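Mondimik Recipe Card Archive

README for the transcribed card set
Maintainer: Khurram Bhutto

What this is

A plain text transcription of over 2000 handwritten and typed recipe cards from home kitchens in and near Gallevel. The cards were collected by the Mondimik community archive and typed up from paper. Most cover everyday cooking: quick breads, casseroles, soups, toast toppings, pickles, things to do with leftover rice. There are no restaurant recipes and nothing copied from a printed cookbook that we could identify.

The set is meant for people who study home cooking, for anyone building a recipe search tool, and for families who want to look up their own cards.

Contents

cards.csv: one row per card
ingredients.csv: one row per ingredient line, linked by card_id
units.txt: list of measures as written, with our reading of each
boxes.txt: which box each card came from
pictures/: kitchen pictures

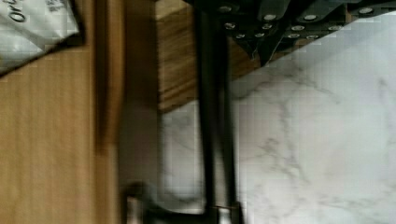

Close view of a wood surface with crumpled white packaging.

Fields in cards.csv

card_id: a number we assigned. It has no meaning beyond the row.
box: name of the box the card came from. The two largest are Virk and Vadance, named after the households that lent them.
title: as written, including spelling. "Untitled" means the card had no title.
body: full text of the method. Line breaks are kept as a slash.
yield: as written. Often blank.
oven_temp: number only, in Fahrenheit. Blank if the card says something like "hot oven" or "medium." The original words stay in body.
hand: typed, handwritten, or mixed.
notes: anything in the margins or on the back, such as "too salty" or "double for church."

Fields in ingredients.csv

card_id: matches cards.csv
line_no: order on the card
raw: the line as written
amount, unit, item: our split of the raw line

If you only need one column, use raw. The split columns are less reliable, and some lines can't be split in any sensible way ("butter the size of an egg," "flour till stiff").

How the cards were typed

Each card was typed once by one person and checked by a second. Where the two readings differed, both went back to the paper. Words that still could not be read are marked [?]. We did not fix spelling, grammar, or quantities, even where a quantity is clearly wrong. One pound cake in the Vadance box calls for 30 eggs. It's in the file that way.

Names of private persons in titles were cut to a first initial unless the family asked us to keep them. Phone numbers and street addresses were removed. 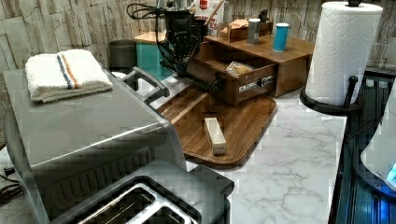 Duplicates were left in. Many families copied the same card from one another with small changes, and those changes are part of what makes the set useful. If you want unique recipes, you will have to decide what counts as the same one. Matching on title alone does not work well, as several unrelated cards are called "Good Bars."

Known problems

The Virk box got wet at some point before it was lent to us, and the ink has run on many of the cards. Expect more [?] marks there than elsewhere.

Fractions were entered by hand and are not consistent. You will find 1/2, .5, and "half" in the amount column.

Can sizes are a mess. "One small can" is left alone in raw and blank in unit.

A few cards are in two languages. The body field has both, in the order they appear on the card.

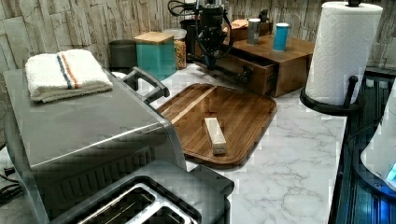
Some older canning and pickling cards give methods that are not considered safe today. They are kept for the record. Please don't cook from them without checking a current source first.

Changes

Version 3: added boxes.txt, corrected line_no in the Vadance cards, filled in missing oven_temp values.
Version 2: removed street addresses missed the first time, split notes from body.

The next update is planned for December and will add the rest of the Virk box.

Use

Free for research, teaching, and personal use. Please credit the Mondimik Recipe Card Archive. Don't sell copies of the full set. If a card belonged to your family and you want it taken down, write to Khurram Bhutto with the card_id and it will be left out of the next version.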